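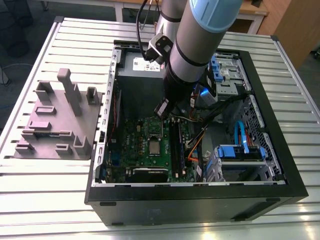
Home | Parts | Service | Newsletters | Contact

Drive belts for the Hukar 15: check which one you have

04/10/2021

We have had a run of returned belts this spring, nearly all of them for the Hukar 15 go-kart. The belt itself is fine. The trouble is that Hukar changed the driven pulley part way through production and the two belts look much the same in the packet.

If your serial number ends in 241 or lower, you have the early pulley and need the narrow belt. Anything higher takes the wide one. The serial plate is riveted to the left frame rail, behind the seat bracket, and is often under a layer of dried mud. A stiff brush and some degreaser will bring it up.

If the plate is missing, measure across the top of the old belt at a spot that isn't frayed. A worn belt reads narrow, so take the measurement in four places and use the widest. Send us the number before ordering and we will tell you which belt to buy.

Zulema Huenchumán in our parts room asks that you leave the new belt in its sleeve until you are sure. We can swap an unused belt at no charge, but once it has been on a pulley we can't put it back on the shelf.

While the cover is off, spin the jackshaft by hand. It should turn freely and quietly. If it grinds, replace both bearings — they come as a pair — before the new belt goes on. Tighten the cover bolts evenly and check them again after 8 hours of driving.

The narrow belt is in stock in both the Flotov and Valdebenito brands. The wide belt comes only from Flotov for now. Our next order of Gavov clutches has also arrived, so anyone who has been on the list since July should have an email from us by now.

Recent items
Choosing a chain for a Gavov clutch
Storing a kart over winter
Throttle cables: routing and adjustment
Brake band or disc?

Contact the parts room | © 2021 | Back to top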